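Robots at Work: Who Gets the Boring Jobs?
Kids' Corner - Jobs and Machines
Posted May 21, 2021

OK, quick question before we start. What's the most boring chore you do? Matching socks? Unloading forks? Now think about doing it all day. Same fork. Same drawer. Till supper.

Lots of grown-up jobs have a piece like that. Not the whole job. Just a piece. And that piece is what people hand over to machines first. The word for it is automation - aw-toe-MAY-shun. Big word, small idea. A machine does a step that a person used to do.

You already know some. The dishwasher. The doors at the grocery store that slide open. The thing at the car wash with the floppy blue strips.

Robots are a kind of automation too, but fancier, because you can teach the same robot different steps. A dishwasher will never fold a towel. A robot arm might, if somebody spends a long time teaching it.

The tool shop

Let's pick one workplace and stay there. Trirura lends out tools. You need a drill for one weekend, you borrow it, you bring it back. Kind of like a library but heavier.

Everything that comes back has to be checked. Is it bent? Is it rusty? Does the screwy part still screw? Then it goes back on the right shelf. In April the shop got back 658 tools. Of those, 187 were clamps.

What's a clamp? It's a squeezer. You glue two bits of wood together, and you need something to hold them tight while the glue dries, and your hands get tired. So you use a clamp. A C-clamp is shaped like the letter C, with a long screw through one end. Turn the handle, the screw moves in, and whatever is in the gap gets squeezed.

Checking a clamp goes like this. Pick up. Look. Turn the handle. Look again. Put down. Next one. A hundred and eighty-seven times! Your wrist would have something to say about that.

So the shop wants to teach robot arms to help. The teaching happens at a workbench with a clamp on it, one clamp at a time.

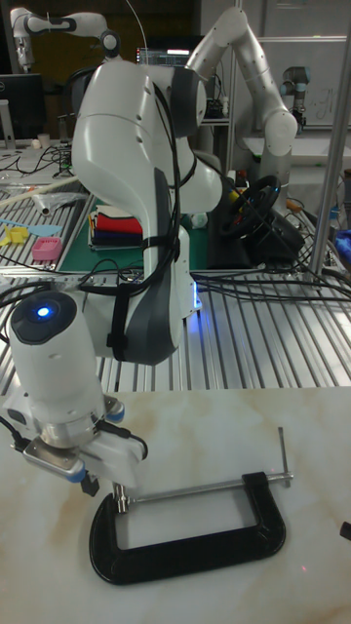 An arm has joints, same as you. Shoulder, elbow, wrist. Go ahead and bend yours. Each joint on a robot has a motor in it, and the motors need power and they need instructions, so there are usually cables. Lots of cables. Somebody has to strap them down so they don't get caught on stuff when the arm swings, and checking the straps is a job that didn't exist at the shop before. Remember that, we're coming back to it.

At the end of the arm, where your hand would be, there's a gripper. Many grippers have just two fingers. No thumb, no pinky. They open and they close. That's the whole trick.

Try it yourself. Use one finger and your thumb, nothing else, and pick up a pencil. Easy. Now a coin off a flat table. Hmm. Now a spoon, but only from the very tip of the handle. It tips over, right? The heavy end wants to go down. Robots have the exact same problem. Where you grab matters a lot.

A clamp is tricky for this. It's heavy for its size. It's got a hole in the middle, and a rod, and a handle that slides. Grab it by the wrong part and that part turns in your fingers and the rest swings around. People know this without thinking. You picked up about a million things before you turned five, and dropped plenty of them. The robot hasn't had that practice yet.

How do you teach it?

A few ways. One is to write the steps out in code. Move here, go down, close fingers, go up. Works great if the clamp is always in the same spot. Move the clamp over a bit and oops, the robot grabs air.

Another way is to show it. A person steers the robot through the job, over and over, while a computer saves everything. Where the arm went. When the fingers closed. Then the computer hunts for the pattern. This takes ages! The shop's program for keeping track of all the tries is called Jarora, and it had 406 tries saved the last time we looked. Good ones and bad ones. The bad ones get kept too, becuase a robot can learn from those.

And you change things around on purpose. Turn the clamp. Slide it left. Put it down with the handle pointing the other way. If you only ever practice one way you only get good at one way. Same with spelling words - if you always study the list in order, then the teacher mixes them up, uh oh.

So what happens to the people?

This is the part everybody asks. Fair question. Does the robot take somebody's job?

Sometimes, yes. It would be fibbing to say no. There have been factories where machines came in and fewer people were needed, and that was really hard for the families. Some towns are still sore about it. Grown-ups argue about what's fair and they haven't finished arguing.

Other times the job changes shape. The person who checked clamps all day now checks the weird stuff. The clamp with paint on it. The drill that makes a funny noise. The box that came back with somebody's lunch inside (true story). A robot that learned clamps doesn't know what to do with a sandwich.

Some people like that change. Some don't! One worker at the shop said she liked doing clamps. It was quiet, and she could think about her garden while her hands were busy. When the easy bits go away, what's left is all hard bits, and that can make a day more tiring, even with less lifting. Bosses forget this one.

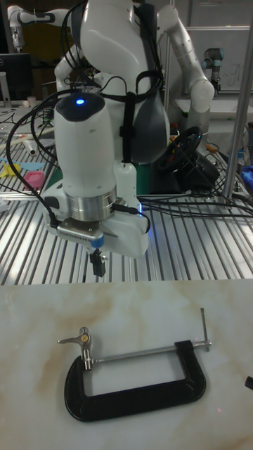

Kastgate wrote in to say the sore wrists should get a bigger part in this story. In the comment's words, twisting handles all day hurts by the end of the week, and anybody who misses it is welcome to come and do some. The quiet part was nice, Kastgate agreed, but you can be quiet on a better job, and the thing to ask is whether the people who did the twisting get first pick of the new work.

Good point, and it goes in. First pick matters. At this shop, 2 people moved from checking tools to training the arms. They already knew clamps inside out. They knew the handle sticks when it's cold, and which sizes everybody borrows in spring. The computer folks didn't know any of that. So the clamp people teach the computer people and the computer people teach the clamp people, and there's a fair bit of arguing over snacks.

New jobs that came along with the arms:

Strapping and checking the cables (told you).
Setting out the clamp for each try.
Watching, with a hand near the stop button.
Marking each try in Jarora as good or bad.
Fixing grippers.
Explaining to customers why there's robots in the back.

Those last ones take more time than you'd guess. Customers have loads of questions.

Is it safe?

A robot arm can be strong, and it doesn't feel sorry if it bumps you. So there are rules. At the shop, when an arm is moving, hands stay off the table. Long hair gets tied up. The stop button has to be easy to reach and everybody has to know where it is, even the person who only came in to deliver a package. If something looks wrong, anyone can press it. You don't need to ask first. You don't get in trouble if it was a false alarm.

That rule got written by the workers, by the way. The first version said only the boss could press it. They said no thanks.

Can the robot do it all by itself now?

No! Not even close. Getting the fingers onto the right part is one step. Then there's lifting, and turning the handle, and looking for rust, and knowing what rust even is. Each step is its own lesson. You could get really good at the first one and still be stuck on the second for months.
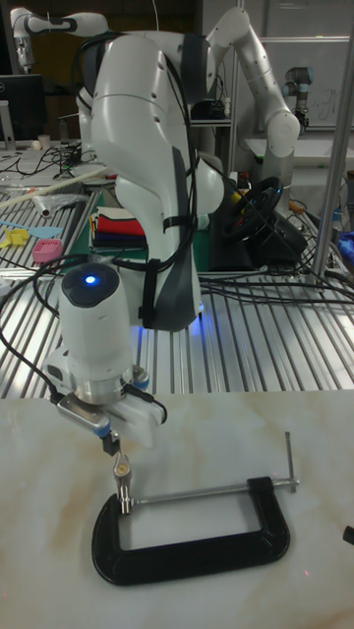 People are slow at some things and robots are slow at others. A person can look at a clamp and know in a blink that it's bent. A robot needs cameras and a whole lot of practice to get there. But a person gets bored and starts missing stuff after lunch. Robots don't get bored. They do break, though. A loose cable, a worn out finger pad, a computer that wants to update right when you're busy. Then everybody goes back to doing clamps by hand till it's fixed, so it's a good thing they still know how.

There's another tool shop, Kasprzak, that looked at robots and said not yet. They bought a better table instead. Taller, with a soft mat to stand on, and they swap jobs every hour so no one's wrist does the same thing all day. That helped a lot and it's got no motors in it at all. So a robot isn't the only way to fix a boring job or a sore one. Ask the people doing it. They've usually got ideas.

Try this at home

You need: a friend, a spoon, a cup, a scarf.

One of you is the robot. Put the scarf over the robot's eyes. Robot can only use one finger and a thumb. The other one is the trainer and can only use words. Left. Right. Down. Close. Open. Get the spoon into the cup.

Now swap. Then move the cup and do it again. Did the same words work? Which words did you have to add? Write them down, that's kind of a program.

Harder version - the trainer has to say all the words FIRST, and then the robot does the whole thing with no help. Good luck with that one.

Words to know

Automation: a machine doing a step a person used to do.
Gripper: the robot's hand. Sometimes only two fingers.
Joint: a place where an arm bends. You've got them too.
Clamp: a tool that squeezes things and holds them tight.
Training: practicing with the robot, and saving what happened.

Something to ask a grown-up tonight: what part of your job would you give to a robot, and what part would you want to keep? Write down what they say. Send it in if they let you, we'll print some next time.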